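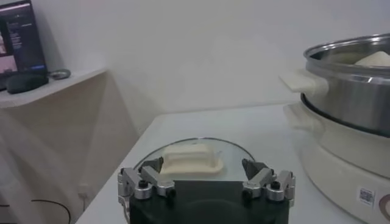
Gostangate, November

Revitz kitchen gripper kit — your questions

Can it pick up soft food?
Yes. Choose the "soft" profile before the first grip. With the standard profile the fingers close too strongly for bread or tofu.

Does it work next to an electric cooker?
Yes, but please teach the position of the pot handle first. A glass lid on the table must be taught also — the wrist camera does not always find clear glass.

How many fingers are in the kit?
2, with their fingertip pads. Spare pads are sold in packs of 19.

What is the price?
The kit costs 800 euros. Hire is 80 euros per week, delivery not included.

Which arms are supported?
Ururano and Fedoruk arms. For other arms, write to us before you order.

Who answers technical questions?
Radymyr Dovhaniuk, by e-mail. On Wednesday he also takes calls.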